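3.2 Collection of oral accounts

Recordings were made in the Osia valley, where older residents still describe the seasonal round of fishing, hay cutting and net repair in the local dialect. Forty speakers were approached in January and 12 agreed to be recorded. Each speaker was visited three times. The first visit had no set topic, the second followed a list of prompts on household work, and the third was used to check place names and kin terms.

Sessions were held at a table in the speaker's home or in the parish rooms at Fludar. Younger relatives were allowed to stay and to ask questions, as this is how the stories are normally told.
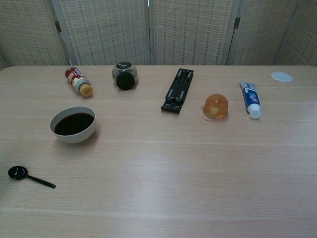

Figure 2. Tabletop with small objects and a woven folding screen behind.

Transcription followed the conventions of Lappalainen's earlier work on the Ruotsalainen family narratives. Pauses longer than 3 seconds were marked, and repeated openings were kept in full. Aatos Lappalainen reviewed all passages in which two speakers gave different versions of the same event. Both versions were retained, with no attempt to establish an older form.

The final corpus contains 2000 coded segments. Segments naming a teller from an earlier generation were tagged as attributed, and all others as unattributed. Copies were deposited in the Fleltitow archive under access terms set by the speakers.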